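How Bumville Got Its Water: A Reservoir Story
Student project report, Local History option
Last updated: December

I picked this topic by accident. My first idea was the Pacheco mill, but the mill papers were out on loan, and the archivist handed me a box marked "Gisley Valley, Waterworks" to keep me busy. I was hooked by lunchtime! There is a whole valley's worth of arguing in that box, and most of it is about rain, pipes and who would pay.

The question I set myself was simple: why did Bumville go all the way to Gisley for its water when the Jilby brook runs right past the end of Main Street? Everybody I asked at home said the brook was too small. The papers tell a longer story. The brook was fine in winter, but it ran down to almost nothing in dry summers, and by then two tanneries and a dye works were using it as a drain. One letter to the town council calls it "a ribbon of three colors." I read that one out loud in the reading room and got shushed.

The council looked at 4 sites. Three were turned down quickly, one for leaky rock, one because the landowner wouldn't sell at any price, and one because it would have meant pumping uphill. Gisley had hard rock under it, a narrow neck where a dam could go, and enough height for the water to run to town by itself. I walked up there with Ilir Kadrić, my project partner, and you can see the sense of it as soon as you stand on the dam. The valley pinches in like the neck of a bottle (Ilir says more like a sock, and he drew it that way in our field notebook).

The dam is 446 feet long along the top. We paced it, then checked our pacing against the engineer's drawing, and I am proud to say we were only 5 feet off. The stone came from a small quarry you can still find on the east side, grown over with birch. Finding it was my favorite part of the whole project. There are drill marks in the face, and a short stretch of flat ground leading to the dam that we think was the tramway. It isn't on the drawing, so that part is our own guess.

The wage books were slower going, but I got to like them too. Men came from all over for the work and lived in huts below the dam. The council had planned for 1000 barrels of cement and had to order more before the first winter was out, and the clerk's handwriting gets worse with every extra invoice. The hut rent was taken straight out of the wages, and there is a petition about it with a whole column of crosses where people couldn't sign their names.

What I couldn't find out is what happened to the farms under the water. The sale papers list fields and walls but hardly any families. Ulla Lappalainen, who supervised us, suggested the school registers for the years before the flooding, and I would start there if I had another term. I would also like to go back up in a dry spell and look for the old lane.

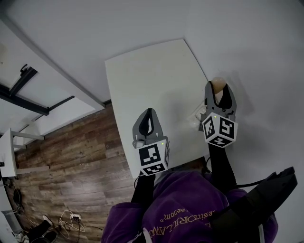
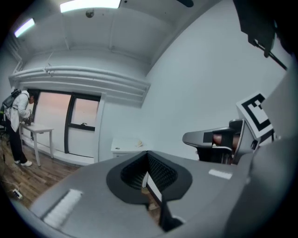 Two views: a white table from above, and a gray hand-held gripper close up.

Contact the Local History option | Copyright the authors | Back to top
Shares: 5 | Comments: 4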